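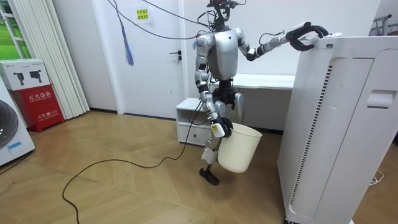

Getting a Humanoid to Carry a Bucket: Our Term at the Shared Workshop
Project report by Anil Bangera and Aarti Sandhu

1. How we got here

When we put in our proposal in October, it said we would have a two-legged robot doing "general household help", and our supervisor very kindly wrote a single question mark next to that sentence. She was right, of course. By the second meeting we had cut it down to one errand: take a bucket by the rim, carry it across the room at the robot's side, and stay upright while a hand reaches out to touch something at the far end. That was plenty for two people with a term to spend and a bench booking we had to share with a very patient group of kayak builders.

We gave the robot the name Stesodham, after the mascot Aarti made up for her primary school science fair, and it stuck. The control software is our own, built on top of a motion library called Galtent that a previous year's group left on the workshop server with surprisingly good notes. The hip and shoulder joints were rebuilt by us over the first month, with new bearings in both shoulders and a great deal of swearing over the left one (Anil would like it recorded that the circlip was never found).

2. Budget

The school gave us 2,000 dollars and we came in under, though not by as much as we had hoped. The largest single item was the set of replacement actuators from Truvico, which cost 633 dollars with postage. Cable, connectors, sleeving and strain relief came to over 400 dollars, and we would warn next year's group that this is the line everybody underestimates. We had pencilled in a quarter of that. The bucket came from Aarti's mum's laundry and cost nothing.

3. The grip

We started with the hands because we thought they would be easy. A bucket handle seemed the obvious thing to hold, but a wire handle swings, and the swing fed straight back into the balance controller, so the robot would rock a little, the bucket would rock a bit more, and off they would go together until Anil hit the stop button. Taking the handle off and gripping the rim fixed most of it. The bucket then moves with the forearm, more or less as one piece, and the controller can treat it as a slightly heavier hand.

The rim has its own troubles. It is thin, and the fingers want to close on it at an angle. We ended up writing a small routine that closes the fingers slowly, waits for the motor current to settle, and then adds a last bit of squeeze. It isn't elegant and we're fond of it anyway. Early versions squeezed hard enough to leave a crease in the plastic, and one of them dropped the bucket on Aarti's boot.

4. Walking with a load

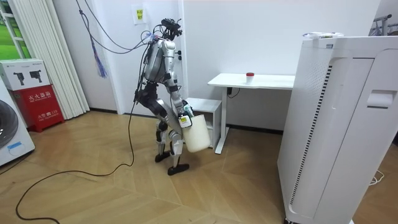 Walking was where most of our evenings went, and where we learned how much the arm matters to the feet. With nothing in either hand our gait was dull and dependable. Once there was a load on one arm, every step had to make room for it. We tried carrying with the arm held out and bent, which looked very butler-like and wore out the shoulder motor in no time, so we went back to letting it hang down at the front of the body with the bucket held by the rim. The torso leans slightly forward over the leading foot, and that lean was the last thing we tuned and probably the most useful. Anything more upright and the trailing foot tended to scuff as it came through.

The floor deserves a paragraph of its own. It's a lovely timber floor, laid in a herringbone pattern, and we spent a whole evening convinced that the joins between planks were upsetting the foot sensors. They weren't. We had swapped two channels in the foot wiring, left for right, and the robot was being told about the wrong foot. We mention it so that the next group checks their plugs before blaming the carpentry.

We also changed the way we set step length. At first it was a fixed number, chosen because it worked once. Now the robot takes shorter steps at the start and end of a walk and longer ones in the middle, and the change between them is smooth enough that the bucket doesn't lurch. Our supervisor suggested this in the first week and we ignored her until the sixth, which she has been gracious about.

5. Cables

We looked at batteries and decided against them. The pack we wanted was beyond the budget, and the workshop has (quite reasonable) rules about charging large lithium packs after hours. So Stesodham works on a cable, with one line going up from the top of the body and another trailing away over the floor. The overhead one caused little bother. The floor cable was a nuisance from beginning to end, and we got into the habit of laying it out in wide loose curves behind the robot before each run so it could pay out without tugging. A gentle pull at the hip is enough to turn the walk a few degrees, and over the length of the room those few degrees add up.

6. The reach

For the last part of the errand we needed a target, something solid at a sensible height for the free hand. The workshop's air purifier turned out to be ideal, being tall and already standing at the right end of the room. The left arm goes out close to horizontal and the fingers come down over the top edge while the other hand keeps hold of the bucket. We were nervous about this, as an outstretched arm shifts the weight a good way sideways. The trick was to move the arm slowly and let the hips answer first. Aarti worked out the timing on the back of an Azevedo coffee bag, and the numbers on that bag are still the ones in the code.

7. What we'd do next

The whole errand now runs from a single command, and our best session had 5 complete runs in a row without anyone touching the stop button. We would love to see the next group try it with water in the bucket, starting with a cupful and a good supply of towels. A load that sloshes will need a different controller, and we have left our half-finished attempt in the project folder under "slosh_maybe".

We'd also like somebody to do something about the fan noise from the shoulder drivers, which is tolerable at four in the afternoon and rather wearing by nine at night.

Our thanks to the kayak builders for the loan of their clamps, and for moving their trestles every single time we asked. The spare circlips are in the jar beside the soldering station.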